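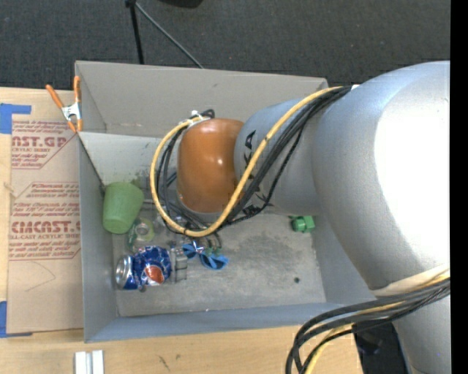 **Cables on our KUKA keep snagging at the wrist - how do you lot dress yours?**

We've got one arm picking odds and ends out of an open grey bin, with the bin sitting on a wooden table and a clamp on one corner. I've run a yellow cable and a bundle of black ones down the outside of the arm and looped them past the orange joint to the gripper. Trouble is, when the wrist turns right round over the left side of the bin, the loops swing low and brush the wall. On Wednesday they hooked a corner and the arm stopped dead with a collision fault. I don't fancy paying for a proper dress pack yet. Do I just shorten the loops, or is that asking for a broken connector?

*posted by binpicker_prarkness*

---

**le_goff_spares**

Please don't just shorten them! I did that on ours at Girkberg and pulled a gripper plug clean out on the first big wrist turn. Put the robot in slow manual mode, jog the wrist to both ends of the travel you really use, and look at the slack each time. You want a gentle curve left over at the worst end. Then anchor the bundle on both sides of the joint and let it move freely in between. I swapped my thin zip ties for wide hook-and-loop straps, as the ties had started biting into the cable jacket. Ours has gone 18 months since with no trouble.

Also check whether your program needs that much wrist turn at all. We limited the last axis in software and half the problem went away.

---

**tablesaw_tim**

buy a longer bin

---

**stikenov_nights**

Agree with the first reply - mine are 900 mm between anchors, but measure your own, it depends where your plug sits. Two more things. Keep the yellow one from crossing over the black bundle where it bends, they rub. And check that clamp on the bin while you're there. If it's only held at one corner, a snag can drag the bin round and then every pick is off until you line it up again. I put a second clamp on the opposite corner and marked the table with tape so I can see if it's shifted.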